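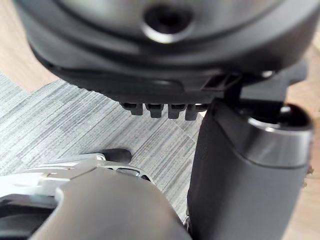 讲义 | 素描基础 | 第5讲

深色物体的明暗

Nikside 绘画课，663教室。作业请在9月30日以前交。

一、为什么深色比较难画

很多同学画白色的石膏的时候很顺利，换成黑色或者深灰色的东西就不知道从哪里开始。我自己刚学画的时候也是这样。我们的眼睛先告诉我们“它是黑的”，手就把整个形状涂成一样的黑，结果纸上出现一个洞，没有体积。

所以第一步是把“固有色”和“明暗”分开来想。固有色是物体本身的颜色，明暗是光给它的。一个深灰色的圆筒，亮的一边可以比白纸在阴影里的部分还要亮一点，请大家回家用一张纸试一试。

二、哑光和光亮

哑光的表面，高光宽而且软，边缘慢慢地消失。光亮的表面，高光窄，边缘很清楚，有时候只是一条线。同一个物体上常常两种都有。画之前请先用铅笔轻轻地写上“哑”或者“亮”，画完再擦掉。

用笔的建议：哑光的部分用侧锋，铅笔放平，一层一层地加。光亮的部分先把白留出来，不要等到最后用橡皮去擦，因为擦出来的白常常是脏的。我们上课用的 Corkwood 纸表面比较粗，适合铺大面积的灰，可是画细线要慢。

三、圆的边缘

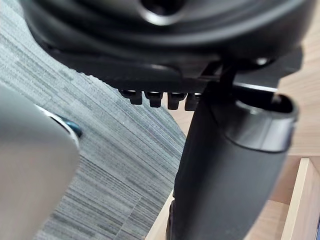 口沿是我改作业时改得最多的地方。圆形的口从斜的方向看，变成椭圆，椭圆的两头应该是圆的，很多同学画成尖的。口沿有厚度，厚度上的光和里面的暗靠得很近，对比在这里最强。像右边黑色大圆筒的上口，里面是暗的，前面的边上有一道很亮的反光，只要把这一道的宽窄变化画准确，筒口就立起来了。左边一排四个短短的黑色小突起也可以用一样的办法：先铺一块暗的调子，再在每一个的上缘留一点点弱的光，不必画全部的轮廓线。这种小的光点请不要画得跟大的反光一样亮，不然前后关系会乱。

四、层次

曲面上有一层一层的台阶时，每一层都有自己的亮面和暗面，但是差别很小。建议先把所有的台阶当作一个大的圆顶来画，大的明暗对了以后再分层。分层的线跟着曲面走，不能用直尺。

五、作业

1. 找一个黑色或者深灰色的圆形物体，放在窗户旁边，只用一个光源，画2张。第一张只用三个调子，第二张调子不限制。

2. 读 Hầu 练习册第51页，把那里的椭圆练习临摹一遍。

铅笔用 2B 和 6B，Jetdale 的或者别的牌子都可以。请在背面写光从哪个方向来。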